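Print the Drained Weight on Dried Food Too

Canned goods carry two numbers, net weight and drained weight, and shoppers have learned to use the second one. Dried food carries only the first. A bag marked 100 g says how much the contents weigh on the shelf and leaves the buyer to guess how much food will end up in the bowl.

The spread between products is wide. I soaked 8 g samples of two dried vegetable mixes in cold water for the time printed on each pack, then drained them in a sieve. The Jisico mix came out at 113 g per 10 g-equivalent serving as the maker defines it. The Drakow mix, same serving definition, came out at 185 g. Shelf prices per dry gram were nearly identical, so the unit price label pointed to no difference at all. 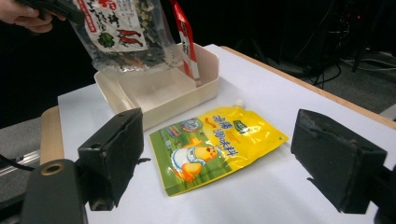
Dried goods in a clear bag with a paper label.

The usual objection is that yield depends on water temperature, soak time and how hard the cook squeezes. All true, and all solvable. A test method needs one temperature, one time and one draining step. Sukora already prints a soaked weight on its mushroom packs, in small type under the storage instructions, and the figure held up within a few grams in my kitchen.

A second objection concerns label space. Small packs are crowded, particularly imported ones with an added translation sticker. One line of type would fit on most of them. Where it does not, the shelf tag can carry the number, as the Ayala stores do for bulk beans.

Recipes would benefit as well. Most give a dry quantity in handfuls, and a handful of flakes is a poor unit.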